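Small Optics Deserve Patient Money

Every few months I read that a new light source for spectroscopy fits on a chip. I am happy about this, but I think we celebrate too early. A comb source on a bench is still far from a sensor in a clinic. 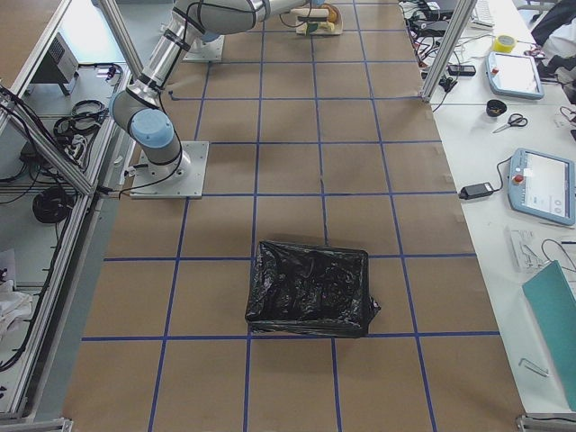

Worktable with a taped grid.

My group tested the Fitik detector for 15 weeks in March and after. The physics was fine – the packaging was not. Funders pay for the first result and rarely for the boring second one.
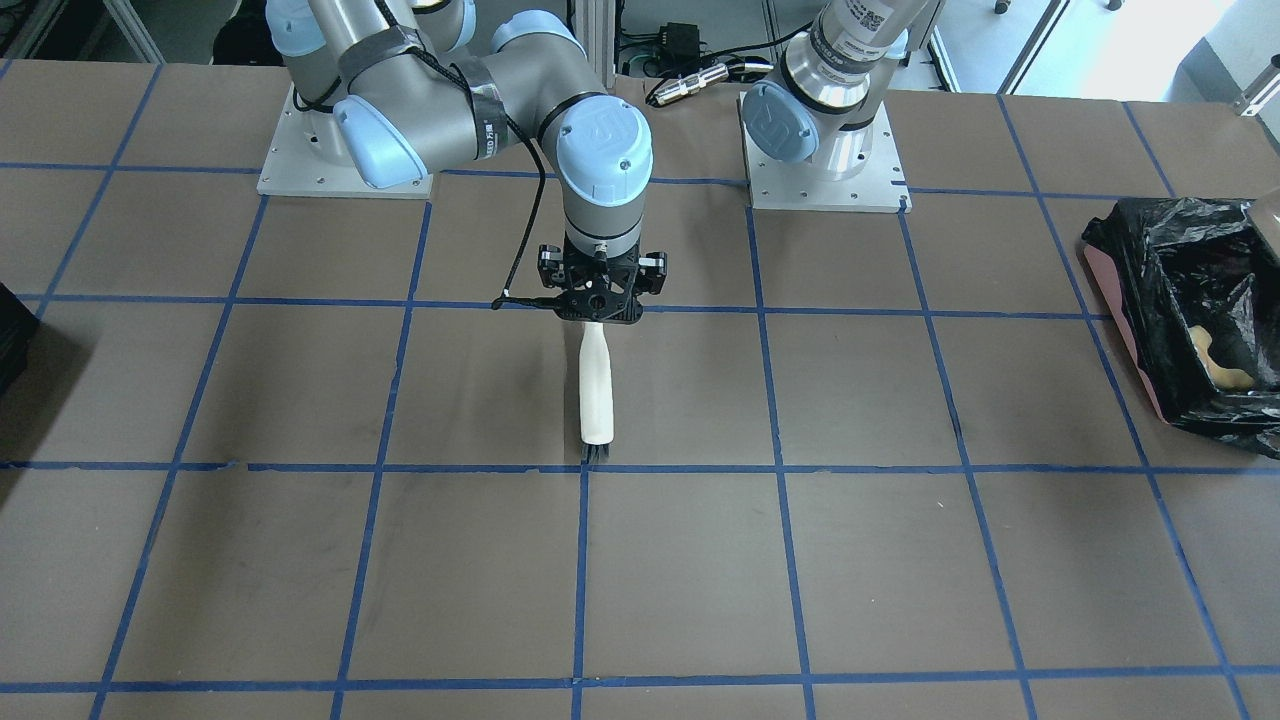
What I would change

Give 4 years, and ask for drift data before asking for a press release.

Comments

Dehua Han: I agree about drift. Ours needed over 50 calibrations.

Carmela Ortuño: And who will pay the technicians?

Related

Prisum and the price of germanium
Why Nevia publishes its failures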